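Workshop notebook, April, 7 in the morning, coffee number two

Okay, so the serial. I printed all of the Skurkton draft last night and read it straight through with a pencil, and the good news is that I still like it! The bad news is chapter 6, where everybody stands on the airship dock and explains the plot to each other.

Things I scribbled in the margins, copied here before I lose the pages:

Lernia has a limp in the opening and no limp by the time she's climbing the signal mast. I like the limp. Keep it, and make the mast climb take longer (it's over too fast anyway).

The aether boiler can't be both the thing they're stealing and the thing that powers the getaway ship. I think I changed my mind halfway through and never went back. Going with the stealing version.

Too much smoke. Everything in Skurkton is smoky, smoke-stained or smoke-colored. I'm allowed it once a chapter from now on.

The Ó Gríofa brothers need to sound different from each other. Right now I could swap their lines and you'd never notice. One of them should talk in short bursts, and the other should never quite get to the end of a thought – I tried it on the warehouse conversation this morning and it's already funnier.

Word count is a mess. The file says 314 pages in manuscript format, and this was meant to be a novella, so a big piece of the Motenska section has to come out. I hate that, because I love the Motenska section (the clockwork customs house! the inspector with the brass ear!), but it stops the story dead for two chapters. Maybe it becomes its own short piece and I give it away to the newsletter people.

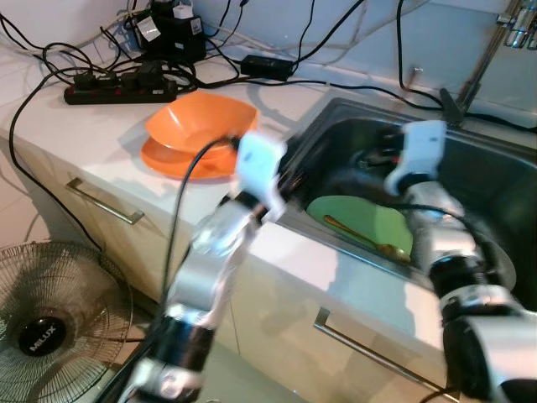
Cutting Motenska does leave a hole, though. Lernia picks up the forged papers there, and without them she can't board the night packet in chapter 9. Options: she already has them when the book opens, or the talkative brother makes them for her, badly. I'm leaning toward badly. A misspelled name on a passport could carry a whole chase.

For anyone in the critique group reading this over my shoulder, please don't start on the old file. I'll put the new opening in the shared folder once the limp is fixed. Comments on the dock chapter are welcome now, mean ones too.

Next up: redo the mast climb, then find out how long it takes a boiler to cool down.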